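4. Where the Wording Comes From: Forms, Drafts and the Service Line
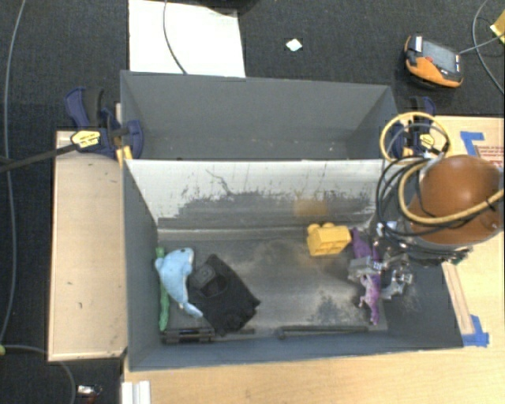 Figure 2. Two-compartment gray bin on a light wooden tabletop. Rear compartment empty, toys and other objects in the front.

Section 3 dealt with length and price. This one is on wording, and mostly on one piece of wording, the service line, meaning the sentence or two near the end of a death notice that says when and where people can come. It looks like the plainest part of the notice. Date, time, building. But it moves around more than any other part of the text, and it's the part families asked to have changed most often after a first draft.

4.1 Material

The set is the same as before: 623 notices from the Gerkden weekly, all placed through one of five funeral homes in the Gerkden and Postma area. Notices sent in directly by families were left out here, as we have no drafts for those. For the rest we had, in most cases, the intake form, a first draft and the printed text. Not always all three. One of the Postma homes only started keeping drafts part way through the period and its earlier files are forms only. We used those for 4.2 and dropped them from 4.4.

Coding was done by the author, alone, twice, with a gap of several weeks between passes. Disagreements between first and second pass were mostly over whether a meal counts as part of the service. (Decided: yes if a place is given for it, no if it just says "lunch to follow.") A second coder would have been better. No money for one.

4.2 The form

All of the homes use a paper or screen form at the first meeting. Four were writing their own, photocopied over and over, and one had moved to Zunura, a package that fills a template and spits out a draft notice on the spot. The forms ask for nearly the same things in nearly the same order: full name, maiden name if any, age, town, place of death, birth date and place, parents, schooling, work, church, clubs, military, marriage, survivors, those who died before, service, burial, gifts.

That order is close to the order of the printed notice. No surprise there. What is less expected is how much the form's blank spaces shape the text. Where a form gives one line for work, the printed notice has one job. Where it gives three lines, the notice tends to have two or three jobs, with years. The Postma home with the longest work box also prints the longest work histories, and its families aren't any different that we can see, same towns, same plants, same school district. Size of the box. We can't rule out that the director at that home simply asks more questions, and one of the two probably led to the other at some point anyway.

The service box is the odd one. On three of the forms it's split into visitation, service and burial, each with its own time and place. On the other two it's a single open space. Split boxes give a split text:

"Calling hours will be from 4 to 7 p.m. at the funeral home. Services will be held at 11 a.m. the following day. Burial will be in Postma Cemetery."

Open boxes give something looser, and sometimes closer to how the family said it:

"Come by the house after 2. Bring a story. A short prayer at the graveside for those who want to walk over."

Both are real lines from the set, with the surname and street removed. The second one was questioned by the newspaper, which wanted to know whose house, and ran with an address added.

4.3 No service

In 44 of the notices there is no public service of any kind. This is a small share but it's where the wording gets most varied, so worth slowing down on. We sorted these by what the notice does in place of a time and building.

The most common is a flat statement: "There will be no services." Sometimes "per his wishes" is tacked on, or "at her request," and that little phrase carries a lot. In the drafts it is often added by hand in the margin, after the rest was typed. Directors told us that families worry about looking cheap, or as if they didn't care, and that the phrase takes care of it. We heard this from more than one home, without asking.

Next comes the delay. "A celebration of life will be held at a later date." A few give a month, usually August, when the out of state relatives are back at the lake. Most give nothing. Whether these gatherings take place is a question we can't answer from notices. We looked for follow up announcements in the same paper and found very few, but people may well use other means now, phone and social media mainly, so the lack of a second notice says little. An earlier draft of this section made more of this than it should have.

Then private services. "Private family services were held." Past tense, note. The notice comes out after the event and so tells the reader two things at once, that there was a service and that it is too late to ask about it. Readers in Gerkden are used to this. In Postma there seemed to be some hurt feelings over it, going by what one director called "the phone calls," though that's one person's account.

Last, a group of 14 notices that say nothing at all. No service line, no statement that there is none. Text goes straight from survivors to gifts, or just stops. We first took these for mistakes. The forms say otherwise: in nearly all of them the service box had been filled in and then crossed out, or had "leave off" written next to it. So leaving it out was a choice by the family. A template can't easily do this. Zunura will not close the file with the service field blank, and puts in "Arrangements are pending" by default, which then has to be taken out by hand at the newspaper end. We found cases where it wasn't taken out, and the notice told everyone that arrangements were pending for a service the family had already decided against. One of those ran again with a correction.

4.4 From draft to print

Changes between draft and print fall into a few kinds. Spelling of names, by far the most. Order of survivors, next. Then the service line.

Names are not interesting for our purpose, skip. Order of survivors is taken up in Section 5, with the stepchildren question. For the service line, changes are of three sorts.

Corrections of fact. Wrong time, wrong hall, church name out of date after a merger. Postma lost two parishes into one and for a long stretch drafts went on using the old names, and families went on wanting the old names, and the paper's desk went on changing them to the new one. Some printed notices have both, with "formerly" in brackets.

Changes of warmth. "Friends may call" turned into "Friends and neighbors are welcome." "Burial will follow" turned into "She will be laid to rest beside her husband." These nearly always come from the family and nearly always make the text longer, which costs them money under the per line rate set out in Section 3. They pay it. We think this is good evidence against the view that notices get plainer only because space is dear. Families cut elsewhere, often in the club memberships, to keep the warm line in.

Changes of audience. Small edits with a large effect. "Services will be held" to "Services for family will be held." "Donations may be made" to "In lieu of attending." Rare in the set and hard to read without knowing the people. We list them in the appendix and don't try to explain them.

4.5 The Trovard notices

A side set from Trovard, the county seat, was collected for comparsion and is much thinner: printed notices only, no forms, no drafts. The daily there sets its own style and rewrites what the homes send. Result is that service lines in Trovard look almost the same from one to the next. Time first, then building, then street. "Calling hours" never appears, it's always "visitation." Warm lines do not survive, or were never sent, can't tell which from print alone.

This matters for anyone using printed notices as a record of what families wanted to say. In Gerkden, with a weekly that prints nearly what it's given, the service line is a fair guide to the family's wishes, filtered through a form. In Trovard it's a guide to the desk. Older studies that draw only on dailies have the second kind of text and sometimes read it as if it were the first kind.

4.6 Limits

One weekly, one county, one coder. Homes that agreed to share forms may be the tidier ones. Families who place a notice at all are not all families, and the cost keeps rising, so those left out are likely poorer, though our files have no income data and we didn't try to guess at it from streets. Online versions of the notices were not checked against print in every case. Where we did check, the online text was sometimes longer, with the service line unchanged and extra matter added further up, grandchildren's names mostly, pets in a few. Comments left under the online notices were not collected.

The forms themselves deserve a study of there own. Several of the homes had older versions in a drawer, and the split of the service box into visitation, service and burial seems to be fairly recent in at least one of them. We have copies of those and have only begun to go through them. Section 5 turns to the survivor list.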